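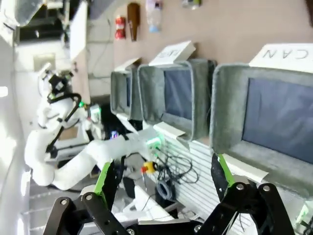 Sortieren und Wegräumen im Haus Fasdale

Galerie, zusammengestellt von Mirjam Verbeke

In den Räumen von Fasdale fällt jede Woche einiges an Leergut und Verpackung an. Bis zum Frühjahr stand alles zusammen in einer Kiste unter der Spüle und wurde am Samstag auseinandergesucht. Seit Mai wird gleich beim Abräumen getrennt. Diese Seite zeigt den Sortierplatz und was dort zusammenkommt. Die Kurztexte sind auch als Aushang in der Teeküche zu finden, dort in größerer Schrift.

Filzboxen
Graue Boxen aus Filz, innen dunkelblau, in einer Reihe an der Tischkante. Das Modell heißt Preretti und lässt sich flach zusammenlegen, wenn es nicht gebraucht wird.

Schilder
Jede Box trägt auf der Tischseite eine weiße Karte. Auf der einen steht in großen schwarzen Buchstaben CAN, also Dosen. Wir haben die Aufschriften auf Englisch gelassen, weil das im Haus alle lesen können.

Getränkedose
Rot mit weißer Zeichnung. Dosen kommen ungedrückt in die Box. Der Automat bei Van Acker nimmt zerdrückte Dosen nicht zurück.

Braunglas
Die braune Flasche liegt auf dem Tisch. Glas wird nach Farbe getrennt, aber erst am Container. In der Box darf es gemischt liegen.

Kunststoffflasche
Durchsichtig, mit hellblauem Verschluss und blassrosa Etikett. Der Verschluss bleibt drauf, das Etikett auch.

Tisch
Die Platte ist rosa-beige und wird nach dem Sortieren feucht abgewischt. Lappen hängen innen an der Tür zum Abstellraum, saubere liegen im Fach darunter.

Abstand zum Tisch
Die Boxen gehören dicht an die Kante. Als sie an der Wand standen, landete vieles daneben, vor allem kleine Dosen.

Was noch im Haus getrennt wird

Papier und Karton
Sammelstelle im Flur neben dem Kopierer. Kartons bitte aufschneiden und flach hinlegen. Klebeband kann dranbleiben, Luftpolsterfolie muss raus.

Batterien
Schraubglas auf dem Regal im Büro. Flache Knopfzellen vorher mit einem Stück Klebeband abkleben. Fenna Michiels nimmt das Glas mit, wenn es voll ist.

Kaffeesatz
Eimer mit Deckel neben der Spüle. Papierfilter dürfen mit hinein, Kapseln nicht. Der Eimer wird jeden Abend geleert und ausgespült.

Korken und Kronkorken
Korken kommen in den Stoffbeutel am Haken, Kronkorken in die Blechdose daneben. Beides wird seltener geholt, der Beutel darf also ruhig voll werden.

Farbreste und Lösungsmittel
Gehören in keine der Sammelstellen. Dosen mit Resten geschlossen im Metallschrank abstellen, Inhalt auf den Deckel schreiben. Abholung durch Staser nach Absprache.

Zeiten und Abholung

Die Boxen werden am Samstag um 9 Uhr geleert. Wer unter der Woche eine volle Box vorfindet, trägt sie in den Abstellraum und setzt einen leeren Einsatz ein. Die Einsätze fassen 45 Liter und liegen gefaltet im unteren Fach. Bitte die Karte nicht mit abnehmen, sie ist nur eingesteckt und geht leicht verloren.

Glas bringen wir zum Container an der Zufahrt. Nach 20 Uhr bitte nichts mehr einwerfen, das Schlafzimmer der Nachbarn liegt direkt dahinter. Pfandflaschen und Dosen gehen zu Van Acker. Der Erlös kommt in die Kasse für die Teeküche. Davon wurden zuletzt der Wasserkocher und neue Geschirrtücher bezahlt.

Häufige Fehler

Getränkekartons zählen nicht zum Papier. Trinkgläser und Keramik gehören nicht zum Altglas, auch dann nicht, wenn sie zerbrochen sind. Scherben in Zeitung wickeln und in den Restmüll geben. Flaschen mit Rest bitte vorher in der Spüle ausleeren, der Filz lässt sich nur von Hand reinigen und trocknet langsam.

Ersatzkarten in Weiß liegen in der Schublade unter dem Drucker. Wer eine neue schreibt, nimmt am besten den dicken schwarzen Stift und Druckbuchstaben. Fragen zur Sortierung an Fenna Michiels, Fragen zu dieser Seite an Mirjam Verbeke.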